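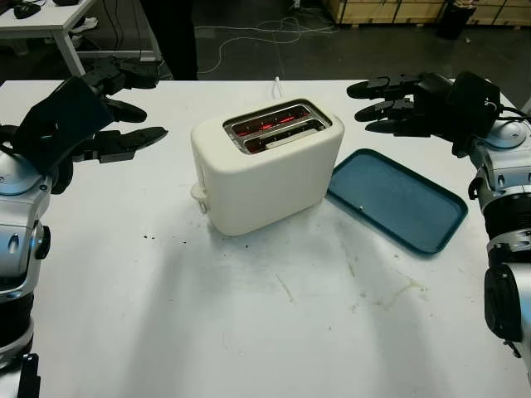

Toaster on, both hands waiting.

Can a Robot Do Your Chores Yet? Questions I Get All the Time

I write a small newsletter about home and workshop automation, and my inbox fills up with the same dozen questions every December when people start wondering what to ask for. So I put my answers on one page. I update it when I change my mind, which happens more than I'd like!

Can I buy a robot that makes breakfast?

Nope. You can buy a coffee maker with a timer, and I love mine. A machine that walks up to a counter it has never seen, finds the bread, makes toast and puts it on a plate is still a lab thing. Some of the labs are getting pretty good at pieces of it, though, and toast is one of their favorite pieces.

Why toast, of all things?

It's a sneaky little job. Bread squishes, the slots are narrow, the lever needs a real push, and the toaster will happily slide away from you while you're pushing. Then you've got something hot to grab. I burned my own thumb on a bagel last Wednesday and I've had decades of practice.

What about the hands? They look so human in the videos.

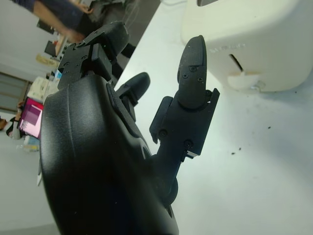
Fingers are my favorite topic, so get comfortable. A lot of people assume more fingers means more skill, and I used to think so too (I wrote a whole gushing post about it, please don't look it up). These days I care more about the fingertips. Fine ridges like the ones on that long finger are the kind of detail I go hunting for, much more than whether the thing can wave at me. Screws I can see make me happy too, five of them on that finger alone, because I like hardware that looks like somebody could take it apart on a bench. What I still can't judge from any picture is how well a hand feels what it's holding, and for dishes and eggs that's most of the game.

Which chores are closest?

Wiping flat surfaces, moving things from one bin to another, loading a tray, pushing buttons and levers. Folding towels is coming along. Fitted sheets, forget it. I can't do those either.

Are shops and factories ahead of us?

Way ahead, but they cheat, and I mean that kindly. A shop can bolt the table down and make sure every part shows up facing the same way. My friend Roald Rustad has a packing line with a Talten arm on it, and it made 2,844 picks in one shift while I stood there eating his pretzels. Then somebody moved the bin a few inches and it needed help. Your kitchen is nothing but moved bins.

How reliable would it need to be at home?

Here's how I think about it. Say a robot handles a task 70 percent of the time. In a demo that's thrilling. At home it means you're hovering over it all morning, and you could have made the toast yourself. I went through 200 tries of a cup-stacking test from the Pirkik folks, and I learned far more from the flops than from the good ones.

Should I wait, or buy a robot vacuum now?

Buy the vacuum! Mine is a Clodar, it's dumb as a brick, and it has run 1,181 times according to the app. It gets stuck under the same chair every few days. I'd still replace it tomorrow if it died.

Do you get paid by any of these companies?

No. Saraç lent me a window cleaner once and I mailed it back after three weeks with a long list of complaints.

Can I send you a question?

Please do. The reply button on any newsletter comes straight to me. Tell me which chore you hate most, I'm keeping a list.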